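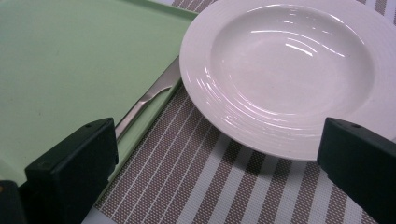 Figure 7.1 A table knife in a tray beside a soup plate, seen from a camera on a gripper tool. The two black shapes in the foreground are the fingers.

Chapter 7
From Pixels to a Grasp

7.1 What this chapter covers

Chapters 5 and 6 dealt with motion. We assumed that somebody had already supplied a target pose for the gripper, and we worked out how to get there without hitting anything. In this chapter we remove that assumption. The input is now a colour image, and the output is a gripper pose, an opening width and a decision on whether to try at all.

The software that does this work is usually divided into four stages: segmentation, pose estimation, grasp generation and grasp checking. Each stage has a section of its own below. The division is partly a matter of habit. Some recent systems train a single network to go from image to motion, and we return to these in Chapter 10. Even so, the four stages are a useful way to find out where a fault lies, and most of the code you will be asked to maintain is still organised along these lines.

You will need the camera model from Chapter 3 and the frame conventions from Section 4.2. Readers who skipped the material on hand-eye calibration should go back to it now. An error of a few millimetres between the camera frame and the finger frame does little harm when the object is a mug, but it can make a knife impossible to pick up.

7.2 A table as a test case

Table settings appear often in this book. The objects are cheap and familiar, and between them they cause trouble for every stage of the pipeline.

Take the knife in Figure 7.1. It is stainless steel and has a bright highlight along the blade. A segmentation model trained mainly on matt objects may split it into two regions at the highlight, or lose the part of the blade where the metal takes on the pale tone of its surroundings. The handle presents a second problem, as its lower end is hidden by the left finger. The length of the visible region is therefore shorter than the length of the knife, and any method that places the grasp at the centre of the visible region will place it too far towards the blade.

The knife also lies along the inside of the tray's raised rim. Suppose the planner proposes a pinch across the handle, with one finger on each side. One of those fingers must go where the rim is. A grasp generator that looks only at the segmented object will score this pinch highly, and the checker has to reject it later. Section 7.5 describes how to pass the rim to the generator as a constraint, so that fewer proposals are wasted.

The plate is difficult for a different reason. Its well is glossy and carries several streaks of reflected light. These streaks belong to the lighting and the viewpoint, and they shift across the surface as the camera moves. A feature tracker that locks on to them will report motion that has not taken place. The fine raised rings on the rim are fixed to the plate, but they look much the same all the way round and tell us very little about rotation. For a round plate this seldom matters. Exercise 7.4 asks you to say when it does.

Finally, consider the placemat. Its stripes are strong straight edges, and they run under the plate and along the tray. An edge detector will find them before it finds the border of the pale tray. The plate's shadow crosses them too, and darkens both the brown and the white. Students who begin with a simple colour threshold usually find that it works on a plain table and fails on a striped one.

7.3 Masking the gripper

A camera mounted on the hand sees its own fingers. This is convenient for checking alignment, but the fingers must be kept out of the object mask. There are two common ways to do it.

The first is a fixed mask. If the camera and the finger bases are rigidly joined, the fingers move in the image only as the opening width changes. We record one mask for each of a small set of widths and look up the nearest. The method is fast and easy to debug, and it fails without warning if the camera is knocked.

The second is to render the mask from a model of the gripper, using the current joint reading and the calibration. This costs more time in each cycle - usually a small amount - but it follows the true opening width and can be widened by a margin that reflects the calibration error.

The Trikska library, used for the programming exercises, supports both. Its default is the fixed mask with a margin of 4 pixels. Whichever you choose, pixels under the mask should be marked as unknown. They should not be marked as background. The end of the knife handle lies in this unknown region, and the pose estimator in Section 7.4 needs to be free to extend the handle into it.

7.4 Estimating the pose of thin objects

We begin with the simplest case, an object lying flat on a known plane. Its pose then has three unknowns: two for position and one for rotation about the vertical axis. Let the mask contain n pixels, and let each be projected on to the plane by the method of Section 3.6. The direction of greatest spread of the projected points gives a first estimate of the long axis. The worked example that follows uses 1,000 points sampled from the mask of a single knife.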